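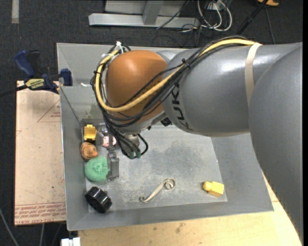 Short thread on why our picking cell was down for most of February.

The Fedeck cell does bin picking, 4,000 attempts a week when all is well. The arm is a KUKA. One morning it stopped mid-reach with a lost signal from the gripper. We reset it, it ran for a bit, then stopped again.

We blamed the software first. That cost us 2 days. Someone at Macapagal went through the logs with us and the fault only ever came up with the wrist turned well round to one side.

So, a cable. One core in the gripper lead had broken inside the jacket. Nothing to see from outside. It opened up when the bundle was pulled tight at the bend and closed again when it relaxed.

The worse bit: with the signal gone, the controller took the gripper as open. On 276 attempts it went back down with something still held. We only found those afterwards.

New lead came from Kasaretti. We left more slack at the wrist and moved one of the ties. We also limited how far the last joint can turn.

A lost gripper signal now stops the arm and needs a person to clear it. It should have been set up that way from the start, and that's on us.

Cables get a check by hand every 1,000 attempts. The Grereck cell has the same routing, so it's getting the same changes next.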